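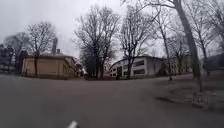

Adebayo Ogbonna
have you tried resetting the router before you call them? Mine did the same thing in March

Pretum56
Yes, reset it twice. Original problem again for anyone else reading: moved to Ugwu street, signed up with Drendska for internet, drops out every evening. Comes back by itself, drops again. Wired laptop same as wifi. Phone line is fine. Anyone fixed this without paying for a visit?

Adebayo Ogbonna
ok if wired drops too its not the wifi. Log in to the router and look at the event log right after a drop. Copy the times down – support will ask. Also swap the cable from the wall, the one they ship is junk. I paid 4 bucks for a new one and no drops since.

nurkar_2578
same here, switch providers

tess451
Check for a splitter behind the wall plate. We had an old one in teh bedroom, took it out, fine now. Ask for a line test too, mine was free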